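Cushions and Soft Furnishings: Your Questions

These are the questions we are asked most often about looking after cushions, pillows and fabric seats at home. If yours is missing, use the contact form and Branislav Urban will reply, normally inside a week.

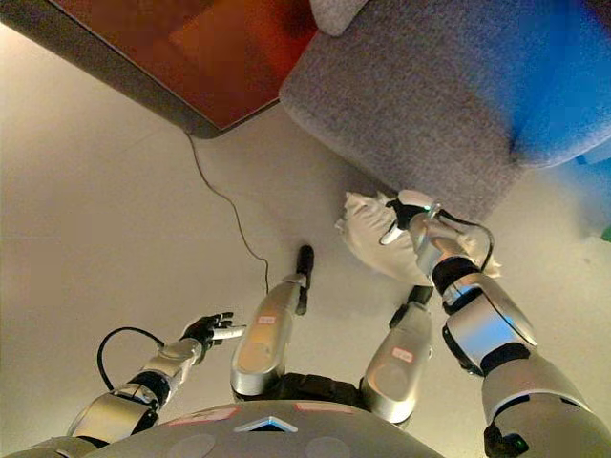
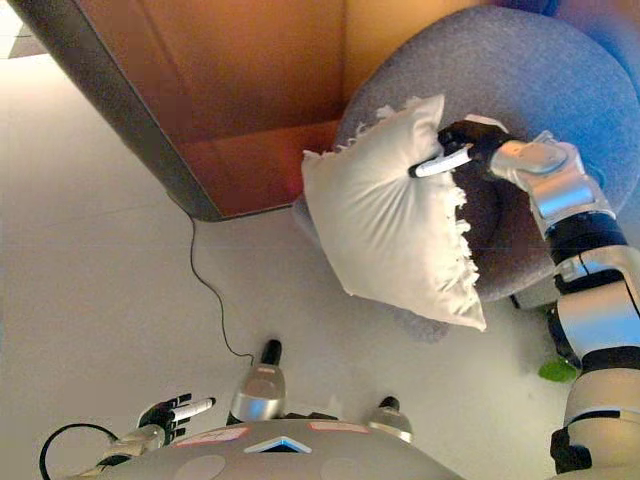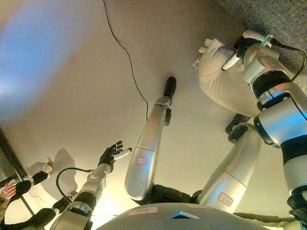
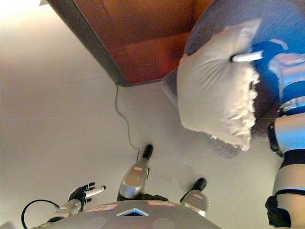

How often should I wash a cushion cover?
Every couple of months for a cushion on the main sofa. Spare room cushions can go much longer. Read the care label first, and if there isn't one, wash cool and do not tumble dry.

My cushion has a fringe or tufted edge. Can it go in the machine?
Usually, if it goes inside a pillowcase or a mesh bag with the end tied. Turn the cover inside out and use the gentle cycle. Long fringes tangle, so comb them with your fingers while they are still damp. Do not iron the trim.

What is the best way to pick up a cushion?
With a hand under it. Lifting by one corner puts all the weight on the stitching there, and a corner is where two seams meet. One lift does no harm, but a cushion moved that way every day will start to go at the seams.

The edge is coming apart. Is it worth mending?
If the fabric on both sides of the split is sound, yes. Push any filling back in, pin the edges together and close them with ladder stitch in doubled thread. Start and finish a little way beyond the split. If the fabric itself has worn thin, stitching will only tear it further and a new cover is the better choice.

I can't tell whether it is trim or stuffing poking out.
Part the tufts with your fingers and look for a line of stitching. Trim is held in the seam and will not come away with a light pull. Filling comes out in soft clumps.

Where should cushions go while I clean the floor?
On a footstool or the sofa. A round footstool will take a stack of three or four. Do the floor, let it dry, then put everything back. Pale floors show every bit of fluff, so shake the cushions outdoors if you can.

Can I store cushions in a cardboard box?
For a few weeks, yes. The box must be clean and dry and should stand off a cold floor. For longer, use a cotton bag. Don't press them down to get the lid shut, as some fillings never fully recover. A box left open gathers dust, so lay an old sheet over the top.

What about cables on the floor?
Move them to the wall before you start carrying things. With a large cushion in your arms you can't see your feet.

How do I clean a grey fabric sofa or footstool?
Vacuum it with the upholstery head, working in one direction. For marks, use a white cloth wrung out in cool water, and dab from the outside of the mark inwards. Test anything stronger on the underside. Coloured cloths can leave dye behind.

Do you sell replacement covers?
Yes, two ranges. Undeo is plain cotton with a zip. Skondon is a heavier weave with an envelope back. Both come in a 40 cm square. Please measure your cushion pad seam to seam, not the old cover, which may have stretched.

Can I send a cushion in for repair?
Yes. Write the repair number from your confirmation on a slip of paper and put it in with the cushion. Repairs are done at our Baláž workroom and take 11 working days. We closed for stocktaking in January and the backlog has now been cleared.

Do you take old fillings back?
No. Ask your council, as the rules differ from one area to the next. Clean fillings can often be used again to plump up a floor cushion or a pet bed.

Katelon Home Care. Page last updated 4/13/22.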